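Ulluso Table Cover, Red
Product code 644
Sold by Omodau Furnishings

Home > Room and Event Hire Supplies > Table Covers

A plain red cloth cover for rectangular tables, used in shared rooms, showrooms, reception areas and halls. It goes over the table you already have and gives you a clean, flat top to work from or lay things out on.

The cover is cut as a single piece with no seam across the top. The hem is double stitched. The corners are square, so it can be folded under and pinned for a tighter fit or left to hang.

Details
Colour: red
Also made in: white, dark grey, bottle green
Fabric: polyester, medium weight
Drop: adjustable by folding
Care: machine wash at 40, cool iron on the reverse
Pack size: one cover
Price: £29 each, including VAT

Choosing a size
Measure the length and width of the table top, then the height from the top to the floor. If you want the cloth to reach the floor on all sides, add the height twice to both the length and the width. If people will be sitting at the table, a shorter drop is easier on the knees and chair legs don't catch it.

Tables that are pushed together can share one long cover. Ask for a made-to-measure price. We need the sizes in millimetres, and we can cut up to a width of 400 cm.

Using it with other furniture
The red is a strong, even shade and works well in rooms that are mostly white. Customers often dress one table in red and leave the rest plain, so that visitors coming in at the door can see where to go. It sits comfortably alongside the MacBrayne counter and the Nudel open shelving, both of which we supply in white.

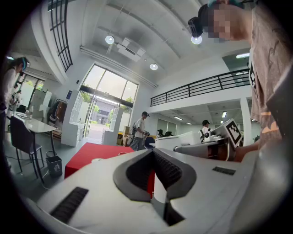 Leave enough space to walk round the table on all sides if it is going in the middle of a room. Coats and stock are better kept on a rail or on shelves by the wall. For a cover that stays put on a smooth table top, order the clip set, code 131, which comes with four clips.

Delivery and returns
Covers in stock are sent out the next working day if ordered before noon. Made-to-measure covers take two weeks, and three in November. Unused covers can be returned within 30 days in the original bag. We can't take back cut sizes.

For samples or larger orders, contact Jeanie Purves in the sales office. Fabric swatches are free and go by ordinary post.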